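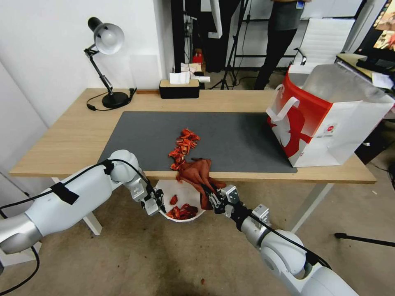
Jornada de puertas abiertas de Skatholm: registros de limpieza de mesa con dos brazos

LÉEME del conjunto de datos, versión en español

Gracias por descargar este conjunto, y gracias también a quienes vinieron a vernos trabajar y luego nos escribieron preguntando si podían quedarse con los datos. La respuesta es que sí, y por eso existe este documento. Lo que hay en la carpeta son los registros de la jornada de puertas abiertas que celebramos en Skatholm el 26 de agosto de 2023, tal como salieron de la sesión, con muy poca poda posterior.

Qué se enseñó

La tarea es doméstica y un poco ingrata: hay guindillas rojas secas esparcidas sobre un escritorio y hay que recogerlas en un cuenco blanco, ayudándose de un paño. Parece una tontería hasta que uno lo intenta con dos pinzas. Los trozos son ligeros y arrugados, se enganchan en la tela, y el paño cambia de forma cada vez que se tira de él. En abril habíamos probado con piezas de plástico, mucho más dóciles, y quien vea los dos conjuntos notará enseguida la diferencia (a nosotros nos gusta bastante más este, aunque dé más guerra).

El puesto no se vació para la visita. Hay episodios con la lámpara, la caja de pañuelos o una bolsa de papel encima del escritorio, y con gente de pie detrás. Si su modelo necesita un fondo limpio, tendrá que recortar por su cuenta.

Contenido

episodios/ — 154 episodios, uno por subcarpeta, con vídeo y posiciones articulares
notas/ — comentarios escritos durante la jornada, en español y a ratos en inglés
calibracion/ — parámetros de cámara, válidos para todos los episodios
indice.csv — duración, resultado y observaciones de cada episodio

El conjunto ocupa casi 600 GB sin comprimir, así que conviene mirar primero el índice y bajar solo lo que haga falta. La numeración empieza en 1607 porque continúa la de nuestras sesiones anteriores; no falta nada por delante.

Etiquetas de resultado

completo: todas las guindillas acaban en el cuenco
parcial: queda alguna en la mesa, en el paño o en el suelo
interrumpido: la persona que operaba paró el episodio

Los parciales son bastantes y los hemos dejado todos. Varias personas de Prakico nos pidieron durante la demostración que no los borráramos, y nos alegramos de haberles hecho caso: son los más instructivos para estudiar el manejo de la tela.

Problemas conocidos

En algunos episodios la mano izquierda tapa el cuenco y el recuento final se apoya solo en las notas. Las marcas de tiempo de ambos brazos pueden diferir un poco al principio del registro; el script alinear.py, cedido por Landex, lo corrige sin más historias.

Uso y contacto

Se puede usar libremente para investigación y docencia, citando Skatholm. Para otros usos, escriba antes a Žofie Kollár, que coordinó la jornada y contesta siempre, aunque a veces tarde unos días. Los errores del índice se comunican también a ella, con el número de episodio en el asunto. La próxima demostración será en Vlachou, con la misma mesa y seguramente otro ingrediente.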